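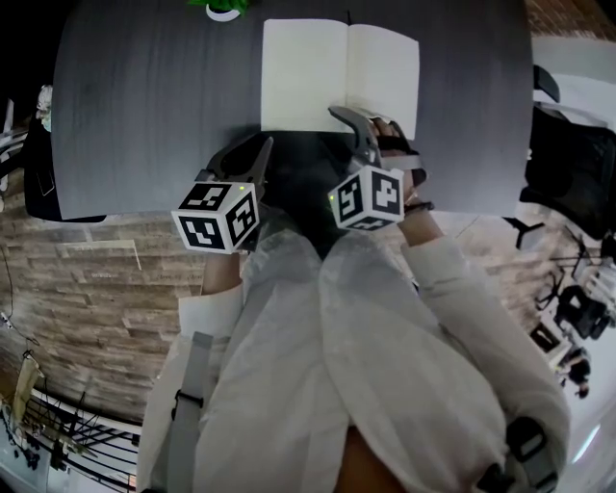

Why does the Prindon thermostat drop off the network every night and come back by itself in the morning?

The router is moving it to a channel the thermostat can't use. Lock the 2.4 GHz band to a fixed channel, turn off automatic channel selection, and the drops should stop. The full log is below for anyone with the same setup.

Ticket: Thermostat offline overnight
Product: Prindon wall thermostat, second version
Router: Awan dual band, supplied by Doltley Internet
Status: Closed

Reported problem
Thermostat shows "No connection" on the wall display from a little after 2 a.m. until I get up. Heating still follows the last schedule it downloaded, so the house isn't cold, but the app can't reach it and the overnight temperature graph has a gap. Started in April after Doltley swapped the router. The old router never did this.

Tried first, no change
Restarted the thermostat from the menu.
Pulled it off the wall plate, waited 5 minutes, put it back.
Removed it from the app and added it again. This wiped the schedule, so write yours down before you do it. I had to enter all 7 days again by hand.
Moved the router from the hall closet to the shelf outside it. Signal at the thermostat went from two bars to three. Still dropped that night.

Reply from Prindon support
They asked for the error code. To get it, hold the up and down arrows together until the small menu appears, then go to Network, then Last Fault. Mine was 43. They said 43 means the thermostat lost the access point and could not find it on a rescan. They suggested a reset of network settings only, which keeps the schedule. Did that. Dropped again at 2:10 a.m.
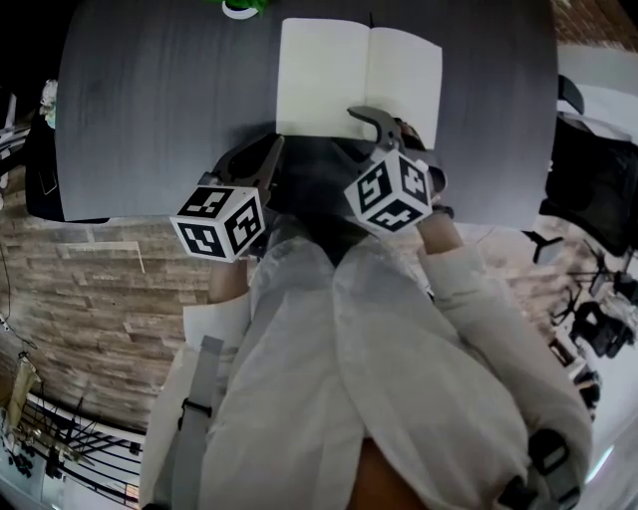 Next I went into the router's own log, under Advanced and then System Events. There is an entry every night at 2:00 a.m. that reads "auto channel scan complete," and on each bad night the 2.4 GHz channel had changed to 13. The thermostat only listens on 1 through 11. Around breakfast the router scans again and usually goes back to a lower channel, and the thermostat reconnects without any help.

Fix
Logged in to the Awan admin page.
Wireless, 2.4 GHz, Channel: changed from Auto to 6.
Left 5 GHz on Auto.
Turned off the setting called Smart Steering. Not sure this one was needed.
Saved and let the router restart.

Result
No drops in 5 nights. Graph has no gaps.

Follow-up note
My Wedolus smart plug in the garage had the same overnight gaps and they stopped too. A firmware update may put the channel back to Auto, so check that page if code 43 returns.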